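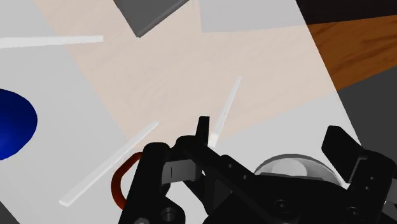 Fleda 卓上シーンパック(アーム練習台つき)
共有工房Vumness 備品番号 111
最終更新 07/05/2021

アームを買うお金はないが、アームに物をつかませたい。そういう会員が思いのほか多かったので作った、シミュレーション用の練習台です。机とアームと小物がひととおり入っていて、工房の端末でも自宅のパソコンでも動きます。床は木目です。実物の工房の床より、はるかにきれいです。

制作はRónán RaffertyとSumathi Kandasamy。机まわりと小物がRafferty、アームの動きと設定ファイルがKandasamyの担当です。二人とも本業は別にあるため、質問への返信は遅いか、とても遅いかのどちらかになります。

入っているもの
・白い天板の机
・白いアームと黒いグリッパー
・ボウル、青い漏斗のような形の部品、暗い赤の輪、細い白い棒、鉛筆などの小物
・把持の記録をとる簡単なスクリプト(Kurup形式で書き出し)
・説明書(途中まで)

小物の選び方に深い理念はありません。Raffertyの台所と机の引き出しを見ながら形を起こしたそうです。そのわりに難易度のばらつきはなかなかで、縁をつまめば済むもの、つまむ向きを間違えると逃げていくもの、立っているだけで偉いものがそろっています。

最初の課題にはボウルをすすめています。縁に指を一本かけて閉じるだけ、と説明書には書いてあります。「だけ」と書いた本人が三晩かかったことは、説明書には書いてありません。
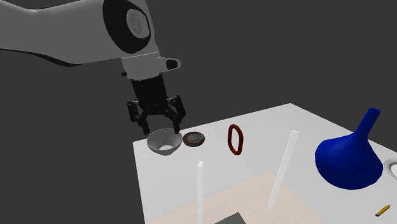 指の開き幅は設定ファイルの先頭で変えられます。初期値はかなり広めです。狭くすると見た目は上品になりますが、縁に指先をぶつける回数が増えます。上品さは後回しにしてください。

隣に物があるときは、進入角度も見直すこと。ボウルだけを見て角度を決めると、閉じる前に隣の物を押しのけます。押しのけた場合も記録は「成功」になります。ここは直す予定です(直す予定のものは一覧にしてあり、一覧は順調に伸びています)。

細い棒は上級者向けです。立っているもの、斜めのもの、寝ているもので、手首の向きの決め方がまるで違います。しかも半透明で白いので、白い天板の上ではカメラ入力だけだとよく見失います。色を変えてほしいという要望は何度もいただきました。変えません。うちの工房の透明アクリルの端材も、色を変えてはくれませんので。どうしてもという方は、材質ファイルの色の行を自分で書き換えてください。一行です。

動作環境
・メモリに余裕のあるパソコン。余裕のないパソコンでも起動はします。起動するところまでです。
・描画の設定は「低」「中」「見栄」の三段階。ふだんの練習は「低」で足ります。
・同時に開けるシーンは4つまで。5つ目を開くと何も言わずに落ちます。
・記録ファイルは3000件を超えると一覧表示が重くなります。古いものはDrernbergの共有フォルダに移してください。

視点の切り替え
手首寄り、斜め上、床寄りの3か所を用意しています。手首寄りは指先の細かい調整に向きますが、グリッパー自身が大きく映り込むので、奥のものは隠れます。迷ったら床寄りの引いた視点に戻してください。アームの根元まで見えると、なぜそんな無理な姿勢になったのかがたいてい分かります。分かったところで姿勢は直りませんが、気持ちは落ち着きます。

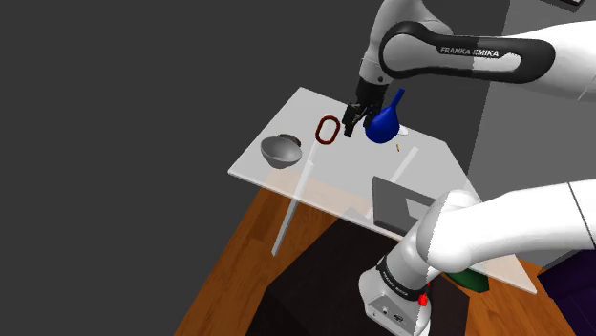 引いた視点での表示。グリッパーは赤い輪と青い部品の間。

天板は視点によって透けます。Raffertyが材質の透過率をいじり、戻し方を忘れた結果ですが、下に置いた箱の位置を確認できて便利だという声があり、仕様に昇格しました。

使った会員の声
「輪を横から拾うのに一週間。家族には仕事だと言ってあります」(Keegan Tipoki)
「青いやつの細い口をつまもうとしてはいけない。太いほうもいけない。今はあきらめて棒をやっている」(Satish Ramasamy)
「自作の台座に合わせて机の高さを変えたら、すべての記録がずれた。説明書の続きを待っています」(Karim Tarawneh)

説明書の続きは8月に出します。机の高さを変える章から書いているので、Tarawnehさんはもう少しお待ちください。

利用方法
会員は無料です。会員でない方には3000円で一式をお渡ししています。返金は受け付けますが、受付係もRaffertyなので、返信の速さについては冒頭をご覧ください。

小物の追加も歓迎します。形状ファイルと、おおよその重さを添えて工房の備品窓口までどうぞ。重さを空欄にすると初期値で登録され、鉛筆がボウルより重い世界になります。以前の版がそうでした。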